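Tresard Assembly Task Board

Part of the Hancombe range for teaching by demonstration

We started making the Tresard board when our own lab got tired of taping parts to a table and calling it a benchmark. If you collect manipulation examples for a learning system, you probably know the feeling: the policy learns where the tape was, and then somebody cleans up over the weekend and you are back to square one.

The board gives your operators a fixed, repeatable place to work, with enough variety that an afternoon of teleoperation doesn't turn into the same motion over and over (our operators are very grateful for this, and they tell us so!). There are pegs, cylinders and gear shapes to pick up, seat, pull out and move along to another fixture. The parts are blue and the board is white, and most people find that an easy pairing for their cameras.

It works with one arm or two, and you can mix end effectors as you please. Plenty of customers keep a simple gripper on one side and a hand on the other, then record both streams together in Moussa, our free logging tool. Moussa saves joint states, camera video and operator notes as one episode, and lets you throw out a bad take before it ever reaches your training set.

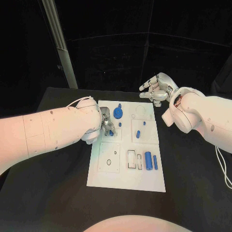 Two-arm session on the Tresard board, gripper on the left and multi-fingered hand on the right.

What you get
Task board, full set of parts, printed layout cards and a Moussa starter project with 156 sample episodes
Price: $809
Spare parts set: $224
Ships from Zustetti in two to three weeks

For a first peg task we suggest planning on about 2,000 episodes, and do please write to us before you begin. We're always glad to look over a collection plan.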